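Bathroom sessions: tips for collecting good examples at home

Bathrooms are my favorite room to record in, and I know that makes me odd in our group. Kitchens get all the attention, but a bathroom gives you glass, stone, polished metal, drawers and tight corners in one small space, and the learning system gets so much out of it! These are notes I've been keeping for the Vainio homes, tidied up a bit for anyone who is starting this fall.

Before you start

Wipe the camera lens at the wrist with a dry cloth, then look at the live view with the bathroom light on. Toothpaste specks and fingerprints love that lens. If the room has a fan, run it for a while after anyone has showered, and wait until the mirror is clear.

Take up the bath mat. A mat that creeps across the tile between takes will make two runs look like two different rooms (I lost most of an afternoon to this once, at Hanne Turunen's place). Put it back for a separate batch later on, with its own label.

Polish or don't polish, but stay with it for the whole batch. A shiny floor throws the ceiling light back at the camera, and you want the system to see that, because people really do have shiny floors. What you don't want is half a batch on a clean floor and half on a streaky one, all under the same label.

Check the finger wraps. Ours are white, and they pick up soap film and lint faster than you'd think. Press along the wrap with your thumb, and if it slides, redo it before the first take.

Drawers

Start vanity drawers from a closed position, every time. Bring the fingers in slowly, stop a hand's width short of the handle, and then go on. That little stop gives you a clean place to cut the recording. Vary where you come from — a bit left, a bit right, a bit higher — and keep the pull itself calm.

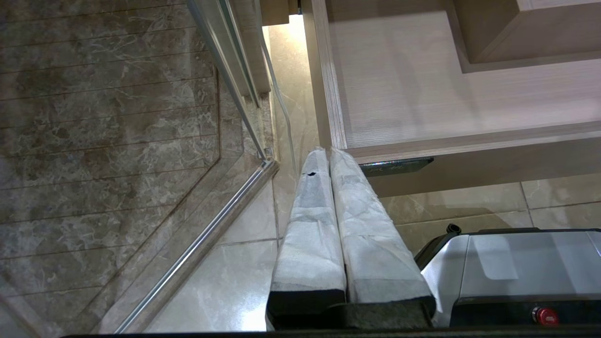
Onni Honkanen: I'd skip the stop before the handle. We did it at Irico for our first batches and the arm learned to pause there too, every single time, like it was waiting for permission. Now we go straight in and mark the cut points afterward.

Fair point, and I've gone back and forth on it since Onni wrote. My answer for now is to do the stop while you're learning to drive the arm, then drop it once your hands are steady. Label the two kinds apart and whoever trains on them can choose.

Keep the failed pulls! A slip off a handle, followed by a second try that gets it, is worth more to me than another perfect one. Only throw out a take if someone bumped the arm or walked through.

Around glass

Go slower near a shower enclosure than you think you need to. Depth readings on clear glass are poor, and your own eyes aren't much better on a small screen. I keep 7 centimeters between the fingers and any pane or rail unless the task is to touch it.

Squeegee the glass for one batch and leave the water marks on for the next. Both are real bathrooms.

How many, and how long

A good session is 89 takes for me, which happens to be what fits before my shoulders complain. Pentti Rautiainen does far more and drinks a terrible amount of coffee. We're hoping for roughly 3000 drawer takes by November from all the homes together.

Swap drivers every 2 hours at most. Tired driving shows up as jerky wrists, and it's a pain to sort out later.

Write the label right after the take: room, task, light on or off, success or slip. Venla Hyvönen's sheet has a column for "other," and please use it. "Drawer sticks at the end" is a great note.

Towels and hinged cabinet doors are on the next page.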